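Students > Living in > Shared kitchen tips

Keeping a shared kitchen going in term time

Most of our students share a kitchen with six others. These tips come from people who have lived in halls for a year or more, and from Aniela Piątek in the residence office.

Plates and cups

Bring two plates, one bowl and one mug each. Any more than that and the spare ones end up in the sink. Pick a colour or pattern that your flatmates don't have, and write your room number on the base with a paint pen. Leave the ink for a full day before the first wash.

Rinse plates straight after eating, even if you mean to wash them later. Dried egg and porridge are the worst. Fill the bowl with cold water for these, as hot water sets them harder.
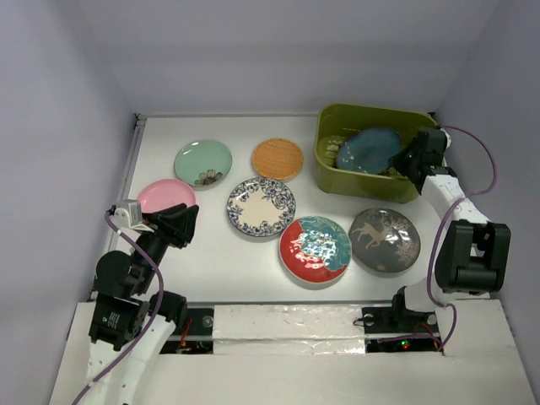 Fridge and freezer

Each person has one shelf. Put raw meat at the bottom, in a tub with a lid. Label leftovers with your name and the day you cooked them, and throw out rice after one day. The freezers are defrosted in November and again on 7th February – please take your food out the night before.

Hob and oven

Wipe the hob once it has cooled, with a damp cloth and a drop of washing-up liquid. For burnt-on sugar, lay a wet cloth over the patch for 40 minutes, then wipe again. Line the oven tray with foil if you are cooking anything with cheese.

Bins

Food waste goes in the small caddy. Tie the bag before it is full and take it down with you on the way to lectures.

Contact: Residence Office, Room 49, ext. 2377 | Copyright | Back to top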